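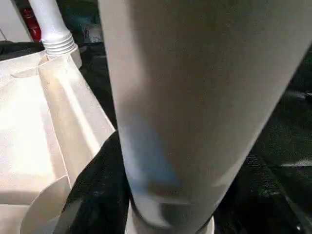
Hernholm Begins Deliveries of Futivau Home Battery

System stores rooftop solar output for evening use; first installations completed in December

Hernholm, a maker of residential energy storage equipment, has begun deliveries of Futivau, a wall-mounted battery system for homes with rooftop solar panels. The company has an initial production allocation of 1,000 units, all of which will be supplied through its installer network.

Futivau is a DC-coupled system. Solar output is routed to the battery before conversion to household current, which removes one conversion stage compared with AC-coupled designs. The cabinet holds 2 battery modules and a hybrid inverter. Either module can be isolated and replaced while the other remains in service.

"Most of the households we supply already have panels and export a large share of their output at midday," said Zerrin Bozkurt, chief executive of Hernholm. "Futivau is sized to hold that output until the evening, when demand in the home is highest."

The system was tested over one winter and one summer at 70 homes. System availability over the test period was 99 percent, excluding scheduled firmware updates. Most recorded faults involved communication between the inverter and the household meter – a revised meter interface is fitted to all production units.

Battery modules are supplied by Pisatier under a multiyear agreement. Under the same agreement, Pisatier will take back modules at the end of their service life for materials recovery.

"The recovery terms are part of the supply price, and the homeowner pays no separate fee," said Joonas Huttunen, head of procurement at Hernholm.

Futivau is compatible with existing Hernholm inverters manufactured with the current communication board. Owners of earlier models will need a gateway unit, sold separately. Backup operation during a grid outage requires a transfer switch, to be fitted by a licensed electrician.

Orders are accepted through certified installers only. Installer training is managed by Sumeya Tilahun, and technical documentation is available on request.

Media contact: Dariusz Tomaszewski, Hernholm Communications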